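Give the tablets a tray
Evdokia Moschos

My argument is a small one. LCD writing tablets, the cheap ones children scribble on with a plastic stylus, should live in an open tray on the table where they are used. They should not go in a drawer, a toy box or a zipped case.

I came to this the slow way. When we moved to Furkport we had two of them, both bought for long train journeys, and they spent most of their lives lost. One turned up in April behind a row of Petridis catalogues. By then the children had gone back to printer paper, and I was buying it in packs of 800 sheets.

A friend told me to get a lidded box, and I did, an Uvard with clips. It failed within a month. A lid is one more thing to open with a pen in your hand, and once something has been put on top of the lid, the box is shut for good.

A tray asks less of people. You lift the tablet out, you draw, you put it back.

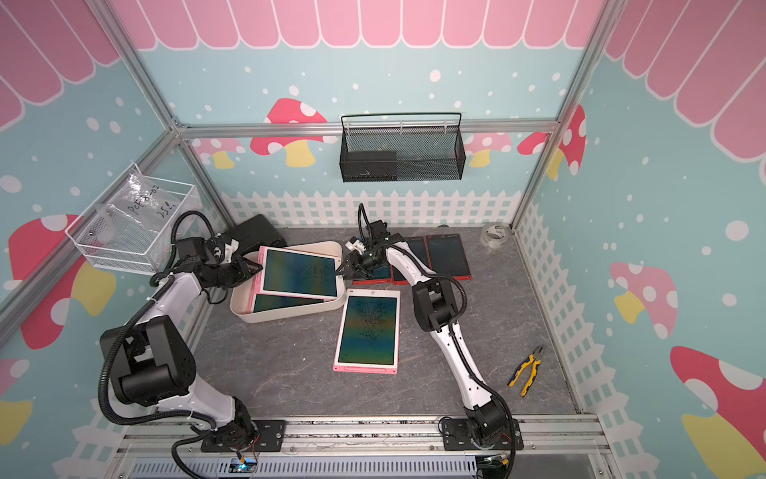

A tablet with a pink frame at the white tray, under the mushroom wall.

The usual objection is that a tray looks untidy. I accept that it does, a bit. You can see what is in it, and sometimes one thing lies across another. But I would take a tray with two tablets lying crooked in it over a neat cupboard that has to be searched. Tidying is meant to help you find things again, and too much of the advice in magazines has lost sight of that.

The other objection is that people don't put things back. They don't, always. A tablet left out on the table is still on the table, though, and an arm's length from where it should be.
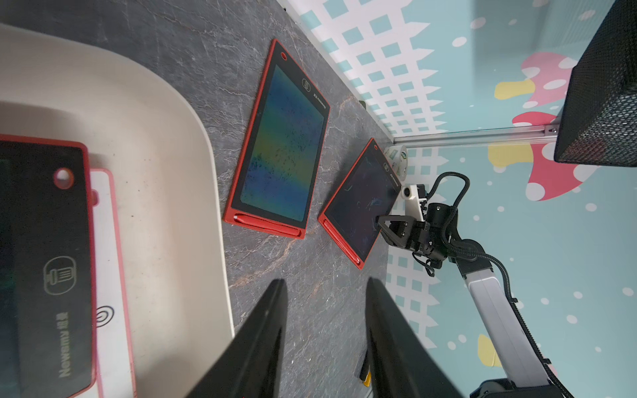 I would also leave the stylus with its own tablet. I once kept all of ours in a jam jar and thought it clever. The slots on different makes are different sizes, the thin ones fell out of the thick slots, and the jar got knocked over roughly twice a day. If the tablet has a slot, use it.

As for the tray, buy a plain one with rounded corners and sides high enough to stop things sliding off. Mine is an Inach, bought for seedlings. Dividers are a waste of money. They are cut for one size of tablet, and the next one you are given will be a different size.

Large tablets are the exception. If one won't lie flat in the tray, let it stay on the table beside it. Forcing it in at a slant only means that everything underneath stays there.
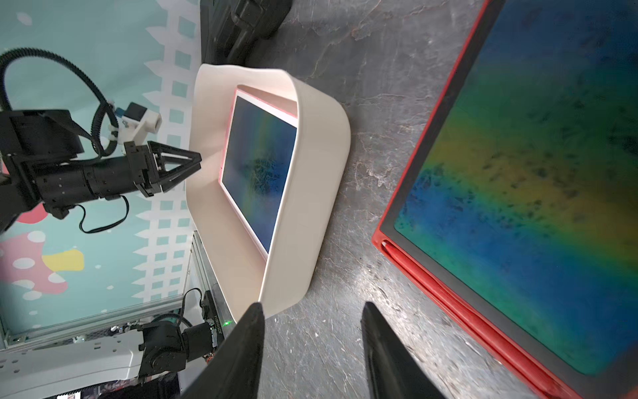
The tray with a pink-and-white-edged tablet in it, and a large red-framed board left flat on the table.

None of this needs labels or a rota. It needs a tray and a bit of table that you agree to give up.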